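Storing pearl strands and bangles in one open cardboard box

Community help > Jewelry and accessories > Storage
Posted August 29, 2026

Oei684
I am sorting a small collection of bangles and pearl strands before a move in September. None of the strands is valuable. The bangles are a mix of plastic and thin patterned ones. For now everything goes into a cut-down cardboard box on the bed. Two points to settle: can bangles and strands share a box without dividers, and does the packing tape across the bottom seams need covering? I have no jewelry case and would prefer not to buy one.

Dodell
They can share, with limits. Hard edges rub the surface of imitation pearls, so a bangle should not rest on a strand or be stacked around a bead bracelet. Coil each strand loosely and lay it flat. A tassel should lie outside the coil, or its threads will catch between the beads. Put the bangles on edge in a row along one wall of the box, with folded tissue between them.

Cover the tape. If an edge lifts, the adhesive will pick up dust and then transfer it to whatever touches it. A sheet of plain paper cut to the size of the base is enough. Do not use newsprint.

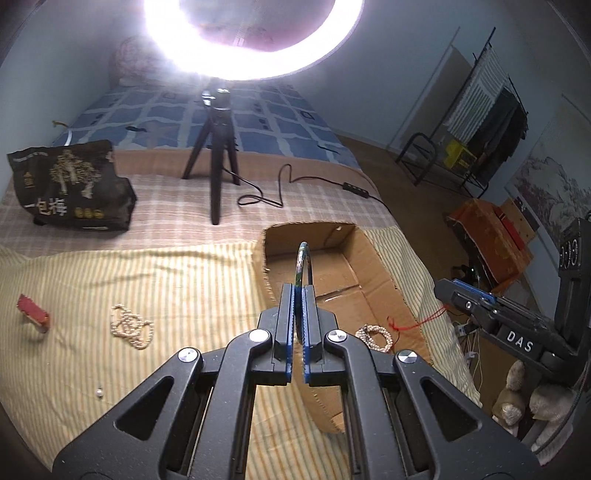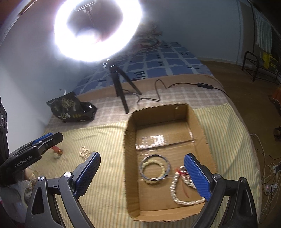 Bangles and pearl strands, open cardboard box. The tasseled coil is in the second picture.

Zesel
just use sandwich bags. one per strand, done. 3 years, no tangles

Indby
Bags are fine for the move itself, but leave them slightly open if the strands are on silk. For the box, I would add 4 strips of card as dividers, slotted at the halfway point so they stand without glue. Cut them a little lower than the box wall. Keep lipstick and anything else with a cap in a separate container.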